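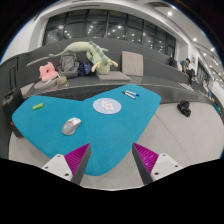
Comparing two sets of finger pads

The purpose of this post is to record the comparison of two finger pads for our hand-held gripper, the ribbed pad from Tellerance and the flat pad supplied by Oddsson. The ribbed pads were tried first, on a computer mouse. The work was done in the evening, at the blue table by the tiered seating.

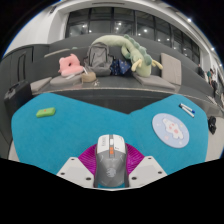

Results with the ribbed pads

A mouse is a demanding object for its size, as its sides are curved and its shell is smooth. The ribbed pads held it in 62 trials with 6 drops. Most of the drops occurred when the fingers closed too far back on the shell. The mouse was placed both on the round mat and on the bare

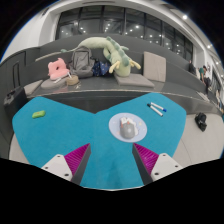

tabletop, and the starting angle was changed between trials. Skedel, our logging software, stored 3145 frames for the ribbed set and 1687 for the flat set, which was withdrawn early after its adhesive began to lift.

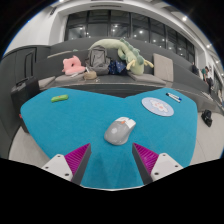 Snædís Kvaran wrote in reply that the flat pads should be given a second trial with fresh adhesive before any order is placed, and asked whether the closing force had been the same for both sets. It had been. The second trial is planned for November.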